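Skeddale Kitchen Chores Program
Readiness and safety checklist, simulated counter, with inspector's comments
Date: 2024-11-25
Filled in by: Yufang Meng
Second reader: Matilde Simões
Software checked: Hutotus, task set 4

Purpose of the check

We want to know if Hutotus may go from simulation to the real counter in the Faltness room. The question from management was short: can it do kitchen chores yet, yes or no. I could not answer with one word, so I mark each item as OK, OK WITH COMMENT or NOT OK, and I write my reasons after it.

Part A. Before start

A1. Stop command reachable from both operator seats. OK.

A2. Stop command halts both arms, not only the active one. OK. In September this was NOT OK, the second arm finished its movement first. I tried it again with both arms moving and both stopped.

A3. Speed limit is loaded before the first movement. OK WITH COMMENT. The limit is 200 mm per second. It loads correctly, but the screen does not show it, so the operator must open the settings to be sure. Please put it on the main screen.

A4. Object list agrees with the counter. OK WITH COMMENT. In the list the red item in the sink is called "fruit". For grasping this is enough. For a chore like "put the tomato away" it is not enough, and the chore writer should decide which fruit it is.

A5. Start positions of both arms are free from contact. OK.
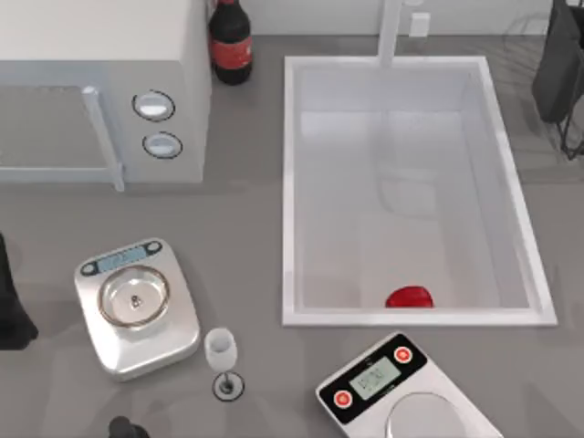 Part B. Chores

B1. Wipe the free counter between microwave and sink. OK. This is the chore I trust the most. The path is flat and the force stays low. If a person gave me this result at home I would say thank you and not look again.

B2. Take the red item out of the sink. OK WITH COMMENT. The arm must go over the raised rim and down between the walls. In the runs I watched, the wrist came very near to the front wall two times. There was no contact. On a real sink I would like more distance, and I ask for a bigger margin in the planner.

B3. Move the wine glass to the dish rack. NOT OK. The glass is held too low on the stem, and it leans when the arm accelerates. Simulated glass does not break, so the score counts this as success. I don't agree with the score. Until there is a limit for leaning, no real glass should be used. Plastic cups only.

B4. Weigh a small object and report the weight. NOT OK. There are two scales and the software does not always choose the one which was asked for. Also it reads the display too early, before the number is quiet. Choo, the reading module, gives a value every time, even when it should say "I don't know". For me this is the most serious point in the list, because a wrong number looks the same as a right one.

B5. Open and close the microwave door by the handle. OK. Closing needed a second push in some runs.

B6. Turn the microwave knobs. NOT TESTED. The task set has no such chore. I would not allow it on the real appliance before it is tested.

B7. Move the soda bottle away from the wall. OK WITH COMMENT. It works if nothing stands in front. The grip is strong, and I don't know how a soft bottle would take it.

Part C. After the run

C1. Arms return to start position without touching objects. OK.

C2. Log is saved and can be opened. OK. I opened 2 logs from the 2000 stored runs, one good and one failed. Both were complete.

C3. Failed runs have a reason written. NOT OK. Many have only "failed". This does not help the person who must repair it.

Result

Wiping and the microwave door may go to the real counter, with a person at the stop button. B2 and B7 may go after the comments are closed. Glass and weighing stay in simulation.

Comments from the second reader

Agree with B3 and B4. For B2, I would also ask for a slow approach over the sink rim, even if the chore takes longer. For A3, the change is already requested. Please send me B7 again when the grip force is in the log. M. Simões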